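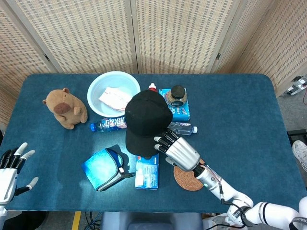
Classification is the act of putting things into groups by a rule that someone else could follow. The rule is the part students tend to skip. Take the tabletop with a plush capybara, a black baseball cap, and a pale blue plastic basin. Sorted by material, the toy and the cap might share a group and the basin would not. Sorted by use, the cap is clothing, the toy is a toy, and the basin is a container. Sorted by color, all three come apart. The objects stay the same under each rule, and the groups change.

Unit 5: Grouping and Naming
Handout for 06/05/2026

Terms for this unit

Class: a group whose members all meet the same rule.
Criterion: the rule itself, written out.
Exclusive: no item belongs to more than one class at the same level.
Exhaustive: every item in the collection has a class to go to.
Residual class: the "other" group. Keep it small. If it grows, the criterion needs work.

One criterion per level

The most common mistake in the April papers was changing the criterion partway across a level. A list that reads "glass, metal, kitchen, large" uses three criteria at once. A large glass bowl used in the kitchen fits three of those classes, and two people doing the sorting will put it in different places. Pick material for the first level, then use for the second, then size if a third level is needed.

The Brurgate list

The Brurgate household inventory has 103 entries, and we use the first 66. It was written by a clerk who went from room to room, so its classes are places: hall, pantry, upper chamber. This was practical for the clerk, who had to find the goods again. It is a poor fit for a reader who wants to know how much linen the house owned, because the linen is spread over every room. Read the pantry section before class and mark each entry you would move under a criterion of use.

Compare the Cadell scheme on the second sheet. Cadell gives each object a number by material and keeps the room in a separate column. Nothing about location is lost, and the linen can be found in one pass.

Borderline items

Some items resist any rule. A sewing box that contains pins is both an object and a container of objects. Decide whether you are classing the box, the pins, or both, and state it in a note. Adeyemi, chapter 5, covers this under "wholes and parts."

Assignment

Class the 66 Brurgate entries under one criterion, with a second level if you want it. Hand in the written criterion, the list, and a note on every item in the residual class. The paper is marked out of 100. Copies of the list are on reserve in the Jorkgate reading room.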